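Home | News | Business | Culture | Sport | Contact

Durow workshop puts its colored blocks back on sale

9/9/26

The small wooden toy workshop Praker, in Durow, has started again to sell its set of colored shape blocks, which was missing from the shops since May. The set comes back with new paints, a new maple board and a price that did not change.

The blocks are well known to many families in the town. They were made for the first time for the nursery school on Ruppert Street, and later they were sold in two shops and at the Christmas market. In May the workshop stopped the production, as the company that delivered the paint closed its doors. Ysaline Bailly, who leads the workshop since four years, did not want to change to the first other paint she could find.

"We tried many colors over the summer," she told this newspaper. "The yellow was the most difficult. On one wood it looked like mustard and on the other like lemon. A child does not mind this, but the parents write to us."

In total the workshop painted 146 test pieces before it made its choice. The new paints come from Cevwood, a supplier of colors and oils for wood. The red and the blue were decided quickly. The green was changed two times, and the last version is a little darker than the one which the older customers will remember.

The shapes stay the same as before. Cubes, cylinders, triangles and six-sided prisms are still in the set, and also the star, which is the piece that takes the longest time to finish by hand. Mrs. Bailly said that she had thought to leave the star out, but the teachers of the nursery school asked her to keep it.

The board is a new thing. Until now the blocks were sold in a cotton bag, and the children played with them on the table or on the floor. From this month the workshop offers also a flat board of pale maple, on which the blocks can be sorted by color or put in a row. It has no holes and no drawing on it. According to Mrs. Bailly, the teachers preferred it so — a board with holes gives only one answer, and the small ones lose interest when they have found it.

Didier Besson, who teaches the youngest class on Ruppert Street, has used the board with his pupils in the first days of the school year. He asks them to put together the pieces which belong together, and he does not say what he means by that. "Some go by color and some go by shape," he said. "One girl made a family, with the star as the grandmother. I let them explain it to me and then we mix everything again."

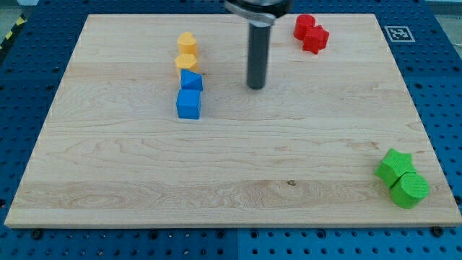
Yellow, blue, red and green blocks on the maple board. There is a star among the red pieces and another among the green.

The first series has 1435 sets, and it will be sold in the workshop and in the two shops of the town center. The board can be bought together with the blocks or alone, for families who still have the old bag at home. Mrs. Bailly said that old and new pieces can be mixed without a problem, as the sizes are the same, but that the difference in the green will be seen.

Persons who left their name on the waiting list in spring will receive a letter from the workshop and can collect their set first. Pieces that were lost can also be ordered one by one. For this it is enough to bring a block of the same kind to the counter, or to say the color and the shape by telephone.

The workshop plans to make a second series before the winter — the maple for it is already in the storage room, where it must dry for some more weeks. If there will be a new shape in it, Mrs. Bailly did not want to say.

More from Business

Bakery on the market square looks for a new owner
Shoe repair shop moves to the station building
Fewer stands at the autumn fair in Durow
Nursery school on Ruppert Street gets a new roof
Bicycle dealer extends its opening hours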